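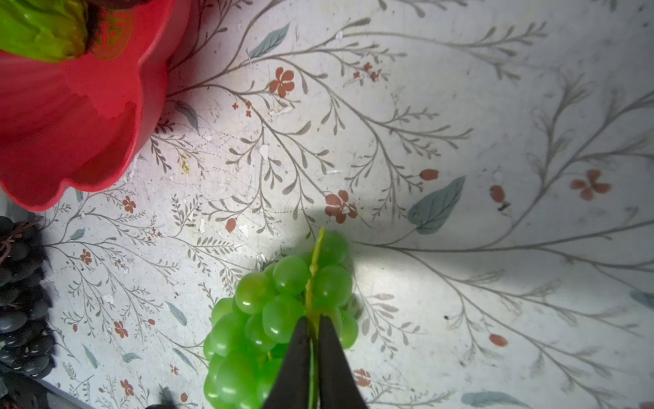
4. Registering an exhibit in Kereama

Every object or paper that will be shown to the court must have its own exhibit record before the hearing starts. Kereama does not allow a witness to be linked to an exhibit which has no record. Many new registry clerks ask what is one exhibit and what is many. Think of a bunch of green grapes held together on its stem: you register the bunch once, and you do not open a record for each grape. In the same way, a bank statement of 16 pages that was seized as one file is one exhibit.

4.1 Before you begin

You need the case number, the name of the party who tenders the exhibit, and the clerk role in Kereama. If you see only the button View, your account has the reader role. Ask your court administrator to change it.

4.2 Steps

1. Open the case and choose Exhibits, then New.
2. Select the tendering party. The list shows only parties already entered in section 3.
3. Type a short description. The limit is 2,000 characters, but one line is usually enough.
4. In the field Witness, start to type the name and pick it from the list. Do not type the full name by hand — this creates a second witness.
5. Attach the scan, if there is one. Accepted formats are PDF and TIFF.
6. Press Save. The status is now Marked for identification.
7. When the judge admits the exhibit, open the record again and change the status to Admitted.

Note: If the defense objects and the ruling is reserved, leave the status as it is and write the objection in Remarks.

Caution: A record with status Admitted cannot be deleted. A wrong entry can only be struck out by a supervisor, and both versions stay in the history.

4.3 Rejected exhibits

Set the status to Rejected and save. Kereama keeps the number and will not give it to another exhibit. The next one takes the following number — gaps in the printed list are normal.

Section revised September 2021 by Akinyi Wanyama. Checked by Godfrey Barasa.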